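Unit 607: Office and Workroom Practice
Handout 2 – Small fixings and where they live
Module leader: Ningsih Tuhumury

Read this before the practical. You will need the storage sheet from Handout 1 and a pencil.

What counts as a small fixing

For this unit, small fixings are push pins, drawing pins, paper clips, split pins and staples. Screws and hooks are dealt with later, in the session on wall boards. Push pins get most of the time here, as they are the ones most often left on desks and trodden on.

A push pin has a plastic head with a narrow waist for finger and thumb, and a metal needle. The flat-headed drawing pin sits flush against the board and is harder to pull out. Use push pins for notices that change every week and drawing pins for anything that stays up all term.

Loose pins on a work surface

Pins should not be put straight down on the table. Put them in a dish or tray with a rim or a hollow, so that they stay together if the table is knocked. A pin lying on its side still has a point, so pick it up by the head. When you take down a large notice, have the tray beside you before you pull the first pin.

Dark trays show up bright heads well but also show dust. Wipe the hollow with a dry cloth once the pins are out of it, and do the table afterwards. 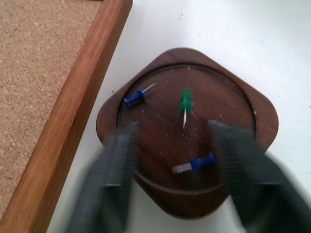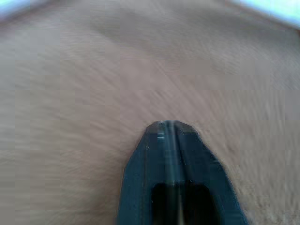 Sorting by colour is optional. In the Rondonuwu office exercise you will be asked to do it, with blue for room changes and green for general news. Prasetyo Raju has written back on last year's version of this handout that colour sorting wastes time in a small office, and that he would sooner have one pot of mixed pins by each board than several pots in a cupboard. That is a fair point for an office with one board. Bring your own view to the seminar – it will be discussed for 15 minutes at the end.

Practical task

Work in pairs. Take down the 20 notices on the corridor board, putting every pin in the tray as you go. Sort the pins, throw away any with a bent needle (sharps tin, not the bin) and put the notices back in date order. Leave the top row free for the Clovine timetable.

Enter on the storage sheet:
Type of fixing
Container used
Shelf or drawer
Initials of both partners

Before leaving, check the floor under the board and the seats of the nearest chairs. Return the tray to the middle shelf and hand in the sheet at the front desk.

Reading for next time: Handout 3, Labels and Drawer Dividers, first section only.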